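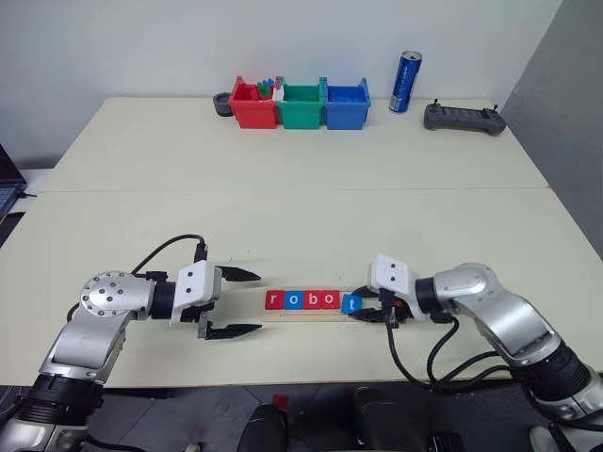
Five letter tiles on the wooden tray, spelling "robot."

The spelling set, six months on

Back in April this newsletter ran a cheerful paragraph on the letter tiles from Cillmont, and I was asked to follow it up once they had been in use for a while. I said yes because I didn't believe the paragraph. I still only believe part of it.

The claim was that chunky letters in a tray would get children spelling who wouldn't pick up a pencil. Auður Hafstein has had a set out at her Flaromon word club since spring, and she let me sit in for two sessions. Children did pick up the letters. Several of them also stacked them, traded them and lined them up by color, and I would not call that spelling. When a word did get made, it was usually one an adult had suggested. "Robot" is popular, partly for the second "o," which the younger ones like to go hunting for.

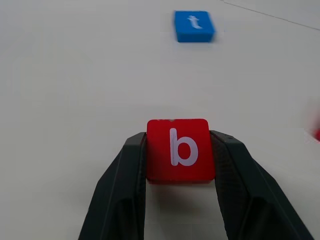

2 min read

The letters themselves are decent. They are lowercase, white on red or blue, with soft corners and a plain rounded shape that matches what most beginners see in their first books. The "b" has a good tall stem, and I was glad of it, having watched plenty of kids muddle "b" and "d" on worse sets than this. Whether a solid letter helps with that muddle, I can't tell you. Turn a "b" upside down and you have a passable "q," so there is new confusion on offer too.

About wear: the "b" at the club has a small mark on its top edge where the red looks lighter. Auður isn't bothered by it. I am, slightly, given the price. The Rizzi catalog lists the full set at 200 dollars, tray included, and for that money I'd like to hear how the finish holds up over three years of small hands – the catalog doesn't say.

The tray I have no quarrel with. It's long and narrow, it keeps a word in more or less a straight line, and there was room left on it after five letters. The last one does tend to drift a little from its neighbors. An adult will want to nudge it back. Leave it, and see if the child does.

My other grumble is with the color. Derex, who make the cheaper set we tried last year, put all the vowels in one color. With these, "robot" comes out with one blue "o" and one red, and a sharp six-year-old asked me why. I had no answer for her. Auður says it stops them from reading the colors in place of the letters, and she may be right – she has spent far more hours at that table than I have.

If your group wants to try before buying, Auður will lend the club's set for up to two weeks. Ask her at Flaromon, and please count the letters before you return them.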